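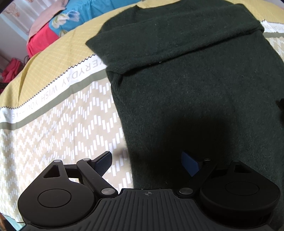
*Green sweater on the bed, one sleeve folded across.*

I left my job at Sendley in March after nine years, the last four as an engineering manager. I've started as a plain backend developer at Jandholm, with no reports and one standing meeting. A few people have asked how that's going, so I'm writing it down once.

The first thing I did was read code. The billing service has 2,404 open warnings from the linter, and I spent two weeks bringing that down in small pull requests. It's dull work, but it took me through nearly every folder in the repo. By the end I knew where invoices get rounded and why there are two date libraries.
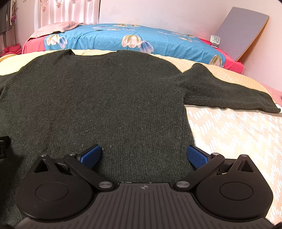

Dissanayake wrote to ask whether I miss having a say in what gets built. Some days, yes. I sat through a planning call last month and kept my mouth shut about a queue design I didn't like. Later I put my notes in the ticket – a page and a half – and the design changed a little. That felt like enough. 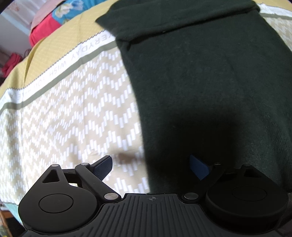 *Green knit, folded.*

My typing habits needed work too. I'd forgotten most of my editor shortcuts, and my old config had 53 plugins in it, half of them abandoned. I deleted the lot and started over with nine. Tests run from one key now.

I also picked up Narnar again, my small tool for renaming log files. It had sat untouched for over 277 days. The parser is rewritten and the Windows path bug is fixed, but the docs are still wrong in places – the flags section especially.

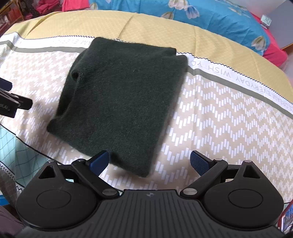 *The sweater as a bundle.*

Pay is lower. I sleep better, and I'm usually done by 5:30. I may want to manage a team again at some point and I haven't ruled it out. For now I have a migration to finish, and the staging database is out of disk space again.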